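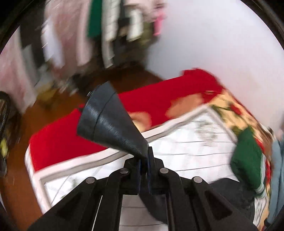 Home Recording Group, notes from the Tuesday call

On the call: Kelechi Ezeani, Sointu Laaksonen, Ebere Aliyu, Aslak Strömberg, and me (Ifeanyi Ezeani, typing as fast as I can, so shout if I got you wrong). Kelechi chaired. We started at 3 and ran over, as usual!

1. Last month's notes
Fine with everyone except Aslak, who wants "operators should try to" changed to "operators must" in the part on asking permission before recording. Agreed, and I've fixed it.

2. Moving too fast
This ate up most of the hour. Sointu has been going through the bedroom and laundry clips from Skergate and she's losing far too many stretches to motion blur, mainly when people swing the gripper from one spot to the next. The grasps themselves are mostly okay. It's the travel in between that goes to streaks, and if you can't tell a shirt sleeve from a rack of shirts then the position tracking gets shaky too.

Ebere thought we should just set a speed limit. I said I'd never remember a number with my arms full of bedding, and Kelechi (who has done way more of these than I have) agreed with me for once. So we ended up with plain wording for the handbook: move at the speed you'd use to carry a full cup of coffee, and pause before and after every grasp. Aslak grumbled that coffee isn't a unit. He's welcome to bring us a better one next month.

We also talked about whether blurry stretches get cut or kept. Sointu would rather keep them and tag them, so whoever trains on the data can decide for themselves. I was on the fence, but she won me over. Tag, don't cut. The tag goes on the stretch, never on the whole clip, or we'd end up throwing out good grasps along with the bad travel.

3. Fabric tasks
Our rules were written with cups and boxes in mind and it shows. "Object is fully released" makes sense for a mug, but what about a quilt that's still draped over one finger? Ebere had a nice draft for this and we took it nearly word for word: the release counts when the fingers are open and the cloth no longer moves with the tool. If it snags, keep recording, free it slowly, and mark the attempt as a snag. Please don't shake it loose!

Kelechi asked for one more line saying that operators shouldn't tidy a room to make it easier. Real beds have piles of stuff on them, and we want the piles. Moving something breakable or private is fine, of course, and so is clearing a trip hazard.

4. Privacy in people's homes
Bedrooms are touchy. The Cavonthorpe folks already do a walk-through with the resident before recording and it sounds like it works well, so we're borrowing it. The resident points out anything that stays out of view (mail, medicine, family photos), and can stop the session at any point without giving a reason. They also get 30 days to ask for a recording to be deleted. Aslak wanted longer, Ebere wanted shorter, and 30 is where we landed.

5. Fingertip checks
Quick one. Look at both fingertips and all the fasteners before each session, and again after 200 grasps. Adeleke already logs this on a sheet and Ebere will share theirs so we don't have to make our own. I asked whether wiping the tips down between homes should be required and got a very firm yes from everybody, so that's in.

6. Anything else
Kondham wants to know when the next handbook is coming. Kelechi will tell them November, and I'm writing that down so we're all stuck with it. Sointu also asked if the calls could be shorter. We talked about that for 18 minutes.

To do
Sointu: write up the blur tag with a few sample clips
Ebere: final fabric wording, plus the Adeleke check sheet
Aslak: get the walk-through form from Cavonthorpe
Kelechi: reply to Kondham
Me: handbook edits for items 2 and 3, and these notes

Next call is same time next month. Send me agenda items early, please, and the short ones go first.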